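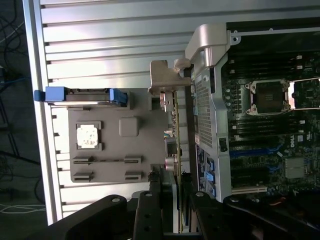 Home | Articles | Faults and failures | Glossary | Contact

False grip (robot dismantling)

A false grip is what we call it when a robot's gripper reports that it is holding something and it isn't holding the right thing, or isn't holding anything much at all. You'll also hear "phantom hold" and, at Halim, "the liar". I've been asked to write this entry as I was on the bench for the Lovon fault, so most of what follows leans on that one. Other people's false grips will differ, and please do add yours!

How a gripper knows

A two-fingered gripper of the ordinary sort has no real idea what is between its fingers. It closes until the motor starts to work harder, then looks at how far apart the fingers stopped. If they stopped somewhere between fully open and fully shut, it says "object held" and the program moves on to the next step. That's fine with a box on a conveyor. Inside an open desktop computer it's a good deal less fine – there are ribs, rails, clips, latches, loose leads and cards standing on edge, and the fingers can stop against any of them and feel perfectly pleased with themselves.

The usual causes, as far as I've met them:

Neighbour contact. One finger lands on the part you want and the other lands on whatever is next door. The gap looks about right, so the check passes.

Slippery surfaces. Old thermal paste is the worst of these. A processor with paste left on its metal lid will slide when you squeeze it by the top edges, and it may stay put just long enough to pass the check.

Part still fastened. The grip is good but the part is latched down. Strictly speaking this isn't a false grip, though people log it as one and I've given up arguing.

Finger play. Worn pivots or a bolt working loose in the linkage let the fingers rock, so the measured gap drifts away from the true one.

The Lovon fault

Lovon was the name of our dismantling cell at Brindham, where we took apart old office desktops for spares. The job it was learning was fairly modest: pick up processors, expansion cards and small parts with the case lying open and the lid off, then place them in a tray. Kamarul Sitompul wrote the program and I minded the bench, which mostly meant putting cases in and sweeping screws up.

In September the cell went for a card and came away with a lead. The fingers had closed on the wires beside the card with the card's edge in between, the gap came out inside the allowed range, and the gripper said "held". Up went the arm. The lead pulled tight, and as it was still plugged in at the other end, the whole case came up with it by a corner and then dropped back on the bench. It made a noise I can still hear, and I was standing a lot closer than I should have been.

What bothered us afterwards was that the force limit hadn't tripped. It was set at 400 newtons, a figure left over from an earlier job with much heavier parts, and none of us had looked at it since. A desktop case doesn't come anywhere near that, so as far as the arm was concerned it was having a perfectly normal day. When Kamarul went back through the logs he found more than 300 grips marked good that had ended with nothing in the tray. They had been counted as drops, and we'd been blaming the tray.

Nobody was hurt. The case was bent and the board cracked, and the gripper needed 2 new finger pads.

What we changed

The force limit came first, and it is now set for each part instead of once for the whole cell. Next came a short test lift: the arm rises by 3 millimetres, stops, and checks the load against what that part ought to weigh. If the load is wrong it opens its fingers where it is and asks for a person. It slows things down a bit and Kamarul grumbled, but I wouldn't go back.

We also began looking again after the lift with the wrist camera. The check is very plain – is the part still sitting where it was? If it is, then whatever you're holding isn't it. Gilang Ong suggested this, and I was rather sniffy about it at the time (sorry, Gilang), as I thought the gripper's own fingers would get in the way of the view. They do block some of it, but with the wrist tilted you can usually see enough.

Leads are now unplugged and tucked away by hand before a case goes in. Processors get wiped first as well. Both of those are dull jobs and both get skipped when it's busy, so we put a tick sheet on the cell door. The door has a switch on it now, too, and the arm won't move with me leaning in, which I'm told I should have insisted on from the start.

Clearing one safely

If you find a gripper holding the wrong thing, don't press "open" straight away. A pulled lead or a bent clip is under tension and will spring back when it's let go. Stop the arm, support the case, take up the slack by hand if the arm can be moved freely, and only then open the fingers. Keep your face out of the way. I'd also write down the finger gap before you clear it – it's the one number you'll want later and it's gone the moment they open.

Disputed points

Some people say the answer is a touch sensor in each fingertip. Halim fitted them and still had neighbour contact, though they did report fewer slips. I haven't used them myself, so I'll leave that part to somebody who has.

Last updated: October 26, 2018

Related articles
Dropped parts and how to log them
Force limits
Dolis cell, stuck latch fault
Finger pads, wear and changing
Wrist cameras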